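About Wolska & Tóth

We remove plants from water. If you have a pond, a reservoir, a slow river or a drainage ditch with something green and unwelcome in it, you are the sort of person who ends up on our website, usually late in the summer and usually in a bad mood.

Wolska & Tóth is a small aquatic weed control company based in Jerenside. We survey lakes and ponds, identify what is growing in them, take out the things that shouldn't be there and come back to see whether they stayed out. They often haven't. Aquatic weeds are patient, and a good many of them can regrow from a piece of stem about as long as your thumb, so anyone who offers to rid your lake of milfoil forever in one visit should be asked to put it in writing.

How we got started

The company began with one borrowed rake and a pond full of parrot's feather. The pond belonged to a garden center that sold parrot's feather. We pointed this out as gently as we could.

There was a Wolska and there was a Tóth. Neither works here anymore. Wolska went back to teaching, where the hours are drier, and Tóth retired after a long disagreement with his knees. They left behind the name, a shed, a very good herbarium cabinet and an invoice template that still addresses every customer as "Dear Pond Owner." We have kept all four.

The business is now run by Gergely Szénási and Magdolna Bozsik. Gergely trained as a surveyor and came to weeds sideways, after mapping one lake too many where the open water on the chart could no longer be found. Magdolna is the botanist. She did her graduate work on how floating plants spread between connected ponds, and she will tell you about it if you stand still. She also answers the identification inbox, which means that she spends much of July looking at blurry photos of duckweed.

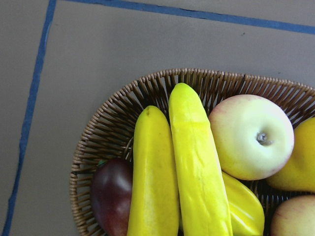 Blue tape marking out a corner.

What we do

Most of our work falls into one of the following, and most customers think they need the second when they need the first.

Surveys. We go out in a boat or on foot, depending on depth and mud, and record what is growing, how thick it is and how far it has gotten. Submerged plants get sampled with a double-sided rake on a rope, a piece of equipment that has not been improved in living memory. You get a map, a species list and a plain account of what we think will happen if you do nothing. Sometimes doing nothing is fine. We charge for the survey anyway.

Mechanical removal. Cutting, raking, hand pulling and netting. Cutting alone is quick and satisfying and, with the wrong species, a fine way to plant the rest of your lake. We put fragment barriers downstream before any blade goes in, and we net behind the cutter.

Bottom barriers. Heavy matting pinned over the lake bed to keep light out. It works well around docks, swimming areas and boat ramps. It works badly on steep slopes, and very badly if someone drops an anchor through it, so we ask that you speak to whoever in your household owns the anchor.

Disposal. Wet weed weighs far more than anyone expects. We stack it well back from the bank so it can drain, then haul it to a composting site that takes it and knows what it's getting. Please don't give it to your neighbor for his tomatoes. Please especially don't tip it in the creek.

Monitoring. We come back. Monitoring plans run for three growing seasons as standard, with a late visit in October when the annual plants have died off and the persistent ones have nowhere to hide.

What we don't do

We don't stock grass carp. We get asked every week in spring. They eat what they like, in the order they like, and the plant you're worried about may be at the bottom of the list.

We don't sell pond dye, barley straw, ultrasonic gadgets or anything that comes in a bucket with a dolphin on it.

We don't apply herbicide ourselves. There are places where it's the sensible tool, and when a lake is one of those we'll say so in the report and you can take it to a licensed applicator. Rules on treating water vary from place to place and they change, so check before anybody opens anything.

We also don't do koi. We have nothing against koi.

The usual suspects

If you've just found something in the water and would like to know how worried to be, these are the plants that pay our rent.

Eurasian watermilfoil. Feathery leaves in whorls around the stem, forming mats near the surface by midsummer. Spreads by fragments, and travels on boat trailers at no charge. Easily mistaken for native milfoils, which is why we like a fresh sample in a jar and will not commit ourselves on the basis of a phone call.

Hydrilla. Small leaves in whorls, usually with toothed edges you can feel. Makes tubers in the sediment that can sit there for years. If you suspect hydrilla, don't pull it. Report it to your state's invasive species program first and to us second. We'll manage the disappointment.

Water chestnut. Floating rosettes of triangular leaves and a hard, spiny nut that can go through the sole of a water shoe. An annual, so the whole job is getting it out before the nuts drop. Unrelated to the one in your stir-fry.

Water hyacinth. Glossy leaves, swollen stalks, a lovely purple flower, and the main reason we have opinions about impulse purchases. Frost will kill the plants where winters are hard enough. People then go out and buy more.

Curly-leaf pondweed. Wavy leaves like narrow lasagna. Grows under ice, peaks in spring, then dies back in early summer. Customers who call us in August to praise the contractor who got rid of it in July may wish to sit down.
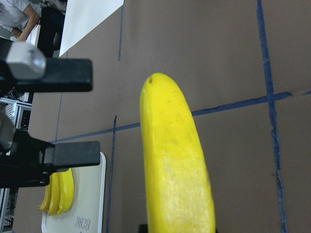
Duckweed rarely makes the list, because most of it is native and all of it is a symptom. If your pond turns solid green every June, the plant is telling you about the fertilizer on the lawn uphill, and we can net it out for you as often as you care to pay for it. We would much sooner talk about the lawn.

Flalska

Somewhere along the way our field notes outgrew the filing cabinet, and Gergely built a record system to hold them. He called it Flalska. He has been asked what it means and says that it was available.

Flalska stores every plant bed we've logged: species, depth, density, date, what was done and what came back. It currently holds 3,941 records. The oldest were typed in from notebooks that had been in the lake at least once, and a few of those locations are best described as hopeful. Everything recent is positioned properly and can be compared from one year to the next, so when a customer tells us the weed is worse than ever, we can check. It is usually the same. It's in front of a different dock.

Customers get their own records in full at the end of every season, in a format that opens in ordinary spreadsheet software. They're yours. If you later hire somebody else, hand them over, and the new people can start from what is known instead of paying to find it out again.

Where we work

Our home patch is Jerenside and the chain of small lakes and mill ponds north of it, nearly 2,000 acres of water once you add it all up, a fair share of it shallow enough to wade and unpleasant enough not to. We'll travel farther for surveys. For removal work we prefer to stay where we can get back quickly if a barrier breaks loose in a storm.

We take on private ponds as well as lake associations. Private ponds are simpler, with one owner and one opinion. Lake associations have more of both, and we're happy to come and speak at your annual meeting. Magdolna brings live specimens in sealed jars. Gergely brings maps and sits near the door.

Keeping it off our own boots

A weed company that moves between lakes is, from the plant's point of view, a bus service. We know it, so every boat, rake, net and wader gets inspected, drained and dried between sites, and anything that can't be dried in time gets hot water. We keep a separate set of gear for lakes with hydrilla. Bookings are spaced to allow for drying time, and that's the answer to the question of why we can't just swing by on the way home.

We ask the same of you. Take the plants off the trailer. Pull the drain plug. Don't empty the aquarium into the pond, however much the snail seems to be looking forward to it.

Working with us

Start by sending a sample or a photo. For a sample, put a whole stem with leaves in a zip bag with a damp paper towel and mail it early in the week, so that it doesn't spend several days becoming soup. For a photo, lay the plant flat on something pale, put a coin beside it and hold still. Identification is free. Magdolna aims to reply within a few days in season and considerably faster in winter, when she is bored.

If it looks like something we should see, we'll quote for a survey. Removal is quoted only after the survey. We've tried it the other way around and regretted it in several counties.

Seasonal crew positions open each spring. You'll need to swim, to tell left from right in a boat and to be at peace with leeches. Botany can be taught. We supply the waders, and a set that fits if you tell us your real shoe size.

Page last revised 31/07/2025. The shed is open on weekday mornings, but in summer there's a decent chance we're all out on the water, so write first.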